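The packing bench at Jirkdale went over to a two-armed cell in November. I have put off writing about it because most of what changed was in the job sheets, and job sheets make dull reading. They are what I know, though, so this post is mostly about them.

Jirkdale does refills and repairs for catering suppliers. Lids come back in mixed tubs, get sorted by type, and go out again in sets. Until last year that was six people on two shifts, all on hand work. Endero supplied the cell and Cikitz wrote the sorting program. I look after the bench on our side, so I see both companies' tickets and get blamed by both.

## What the arms do

The sort step is simple. A lid is picked up by its edge, moved to a cell on the printed layout and released. Which cell depends on the lid type. Lids that don't match a type stay where they are and a person deals with them.

Edge picks are the hard part. A shallow metal lid lying flat gives the fingers very little to close on, and the approach height has to be right to within a couple of millimetres. The larger red ones are more forgiving. We run the fingers fully open on approach and close late, which costs time on each pick and saves a good deal of swearing.
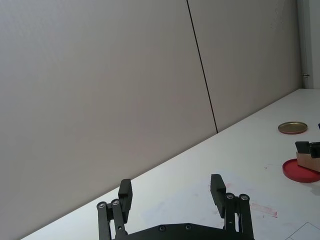 ## What the people do now

There are still six of us. Two moved to repairs, which had a backlog going back to the previous winter. One works the cell on each shift. The other two do intake and dispatch as before, with more paperwork.

The cell job is the one that changed most. Priit Jõgi had it first. He had sorted lids by hand for 17 years and could tell a bad rim by running his thumb around it. The program has no equivalent of that. For the first month he checked every lid after the arms had finished with it, so we were paying for the sort twice. Management called this a training problem. Priit called it quality control, and he had a tub of rejects to back him up.

What we settled on was a sample check: four lids out of each set of 20, by hand, by whoever is on the cell. If one fails, the whole set gets checked. It's written on the job sheet now, so it counts as work and gets its own time allowance. That was the most useful thing to come out of the whole changeover and it cost nothing but an argument.

## Pace

The arms are slower than Priit on a good morning and about the same as me on any morning. They don't slow down after lunch. On paper this evens out the day. In practice the person on the cell now works at the arms' pace, with short gaps too brief to start anything else and too long to stand still in comfortably. Urho Lahtinen on second shift brought in a stool. It was taken away, a form was filled in, and a different stool was issued.

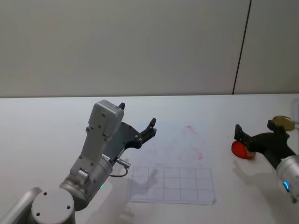

Paper position matters more than the manual lets on. The program assumes the layout sheet is square to the bench, and a sheet that has crept a little will put every release off by the same amount. We tried tape, which lifts at the corners. We tried a laminated sheet, and the glare confused the cameras. At the moment we use plain paper, replaced at the start of the shift, and the operator checks the corners before pressing start. A printed outline on the benchtop has been requested. The ticket is with Endero.

Wiping down is another item that nobody had costed. Residue comes off the lids and marks the white surface. By hand you would wipe as you went, without thinking about it. With the cell you have to pause both arms, wait for the stop to confirm, wipe, then clear the pause. We do it at set changes.

## Still open

- Release height for the shallow lids. Cikitz want to lower it; I want to see it tried on scrap stock first.
- Whether the cell job should be graded above packing. The union rep says yes. Jankauskaitė, our parent company, says it is under review.
- Who is allowed to edit the job sheet. At present that's me, and I take leave in winter.
- Cover when the operator is at intake. The cell can run unattended by the letter of the risk assessment, but the sample check can't.

I'll post the revised sheet once the grading question has an answer.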